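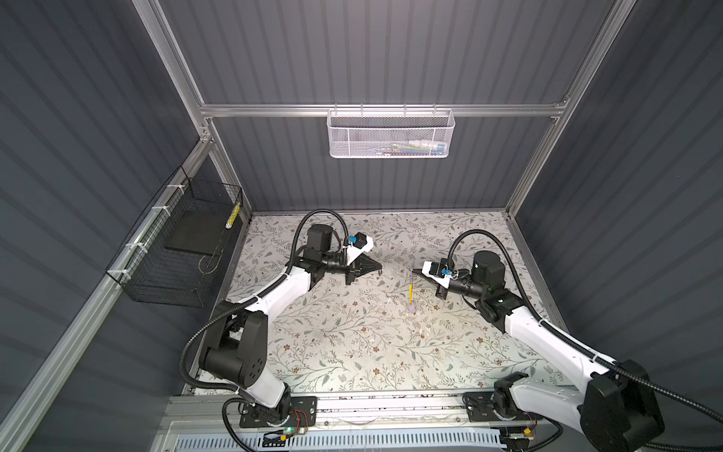

Liam Cropper

Category: Sport Explained > Tennis

Why does tennis count so strangely?

If you score once in soccer, you have one goal. If you score once in tennis, you have 15. Score again and you have 30. So the next one must be 45, right? Nope. It's 40. Grown-ups have put up with this for centuries and you'll have to as well.

Zero is called "love". Some people think it comes from the French word for egg, because an egg looks like a 0. Other people think those people are making it up.

Why 15s? One old story says the score was kept on a clock face, with the hand moving a quarter of the way each time. It's a nice story, but old clocks often had no minute hand, so don't bet your lunch on it. As for 45, players may have just got tired of saying the whole thing.

When both players reach 40, it's called deuce. Now someone has to win two points in a row. The first is called advantage. Lose the next one and you're back at deuce, and this can go on until your nan falls asleep.

Win four points (and be two ahead) and you've won a game. Win six games (also two ahead) and you've won a set. At six games all there's usually a tiebreak, where the points go 1, 2, 3, like normal numbers. Make of that what you will.

More in Sport Explained
Why is a cricket pitch so short when the field is so big?
What does the umpire in the tall chair do?
Who decides the colour of a tennis ball?
Offside, slowly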